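Stutport workshop, notebook, 6/15/20

Long talk with Shabani Makori over coffee this morning about the room-tidying robot and what it's doing to everybody's day (mine included!). The Kirui crew used to walk the floor with clipboards. Now they mostly sit with us and argue over what counts as tidy, and I think they like it, though Shabani misses the walking. We have 2000 practice rooms to get through and 40 are signed off.

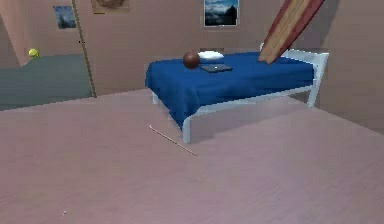

Sim bedroom, ball and pillow on the blue blanket, board in midair over the head end.

I'd like the housekeepers at Podton to look at these before we go further. They know things we don't, like whether you clear a bed first or the floor. Juniper Dunleavy has offered to spend 2 afternoons with them, bless her. Still to do: ask her who grades the stick on the floor, trash or keep.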